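Print this post | E-mail this to a friend

Filed under: Teaching Machines, Shop Days

Two days of moving a robot by hand

I got home from Plostcombe with sore shoulders, a notebook full of arrows and the biggest grin I've had from a work trip in years. If you've been reading for a while you know I've wanted to try hand teaching ever since Randa Khoury let me hold the arm at her open evening (for maybe a minute, with her hand hovering over the stop button the whole time). This time I got two full days of it!

The course was run by Alaoui, which is a small outfit, and the teacher was Younes Cherkaoui. He talks fast and draws on everything. We started with what he calls leading: you put the arm in its loose mode, take hold of it near the wrist and walk it through the job while it records where every joint is. Lift, carry, turn, lower, let go. Then you send it back to the start and it does what you did, including the bit where you hesitated and the bit where you bumped your elbow on the table. I laughed out loud at my first playback. It had my bad posture.

What surprised me was how physical it is. The arm weighs next to nothing in loose mode, the motors hold it up for you, but it still has opinions near the ends of its reach. You push and it sort of leans back at you. Yoga Rahman, who was on the next bench, had a lovely light touch from the start and kept telling me to steer from the hips. I tried. By lunch I was better, though I still gripped the thing like a shopping cart with a bad wheel.

On the afternoon of day one we switched to remote control, and I have to say I fell for it completely. You sit at a little pair of handles, you look at the screen, and the arm across the room copies your hands. The software is called Flostirov and it has a slider for how much your movement gets scaled down. Set it to full and every twitch goes through. Set it low and you feel like a watchmaker. I spent far too long just tapping the edge of a cup with the gripper, very, very gently, because I could.

So which is better? I asked everyone, and got a different answer each time. Leading gives you a good feel for weight and for when something is touching, so it's great for fitting one part into another. The trouble is that your own arms and body are all over the camera views while you do it, and if you want the machine to learn from pictures later you don't want it learning you. With the handles your body is out of the way. You do lose the feel, though, and you start to rely on your eyes for everything, shadows included. I learned to watch the shadow of the gripper more than the gripper.

Day two was all about repeats. One good run teaches the robot one run. To get something that copes when a bin has been nudged or a bag has landed funny, you have to do the job again and again, and do it a bit differently each time, but not sloppily. Younes was strict on this! Start from a new place. Come in from the other side. Fumble, and then recover, and keep the recovery in the recording, since that's gold to the learning part. But don't wander about while you make up your mind. If you pause to think, it learns to pause too.

I managed 17 recordings before my hands gave out, and I kept most of them. The set that Alaoui trains on for this kind of work has 3,050, and when I heard that number I looked at my sore thumbs with new respect for whoever did the rest.

The other thing I wrote down in big letters: shiny metal is hard. Cameras that judge distance can get very confused by a polished surface, and a person at the handles gets confused too, because the highlights slide about when the view shifts. Matte plastic is a pleasure by comparison. I'd been blaming myself for reaching short whenever there was steel near the target, and Younes told me to slow down for the last hand's width and come in from above where I could. That fixed most of it.
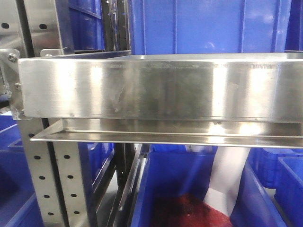
Ching-wen Tang told me over coffee that she never records when she's tired, even if she's behind, as the robot will happily pick up a tired person's habits and keep them forever. I thought that was a bit grand until I played back my last runs of the day next to my morning ones. She's right. The late ones are all little stabs and corrections. I threw the worst of them out and felt much better about the rest.

Things I want to try next: using one hand to lead and the other on the foot switch so that the gripper timing is cleaner (I kept closing late). Recording with the scale slider low for the last part of a reach and high for the long carry, if the software will let me change it mid-run. And I want to have a go with two arms at once, which the people at Jonunby do and which sounds like patting your head and rubbing your stomach for a living. There's another course in June and I've already put my name down.

If any of you teach by hand, tell me how you hold the wrist. I'm switching between an overhand and an underhand grip and can't settle.

Posted 21/08/2023

3 comments

Said Soliman wrote:
Underhand for anything below waist height, overhand above it. And change hands between runs. Your shoulders will thank you.

Yoga Rahman wrote:
The shopping cart line is fair. You did get a lot better after lunch! Did you keep the run where you dropped the cup and picked it up again? I'd hang on to that one.

Randa Khoury wrote:
Very jealous of the slider. Ours has slow and fast and that's your lot. Come by when you're back in town and we'll try the foot switch idea on my old arm, I think I have a pedal in a drawer somewhere.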